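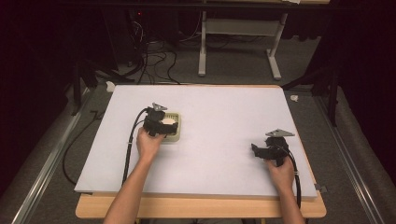
Left hand's gripper over the cream tray, right hand's over bare white board.

I have tickets for four shows this autumn and have put them in order of how good I expect the sound to be, which is a different order from how much I like the bands.

Bouchard, Clundbridge Corn Hall, September
The hall holds 846 standing and has a flat floor with a balcony on three sides. The bass builds up under the balcony, so I stand 2 metres forward of its edge and slightly left of the mixing desk. Bouchard tour with their own desk and engineer, and the last time I saw them the vocals were clear from the first song. The new record is mostly slow. I expect the older, faster material to be kept for the end.

Cutano, Zerkby Social Club, September
Three-piece, no bass player. The guitar is split to two amps, one of them pitched down an octave, and the drummer triggers samples from a pad by the hi-hat. It works on record. In a low room with a tiled ceiling I am less sure — the octave signal tends to blur on fast passages. Tickets were 25 pounds including the fee, a lot for this venue. Doors are at seven and the last train back leaves at 22.40, so I may miss the encore.

Bouchard again, Zerkby Pavilion, October
Same tour, larger room, seated. I bought this one before the Clundbridge date was announced and have decided to keep it. Row F, towards the right. I want to hear whether they change the set, as they did on the last tour, when the second half was reordered most nights.

Cutano, Clundbridge, October
A short afternoon set in the record shop, free entry, one amp and a reduced kit. The shop's limit is 63 people and they do not hold places, so arrive early. The last session I went to there ran for half an hour and the drums drowned everything else near the door. Stand by the second-hand racks at the back.

I wear filtered earplugs to all of these. The foam ones take out too much of the top end, and I end up removing them halfway through. Set lists will go up here when I have typed them out.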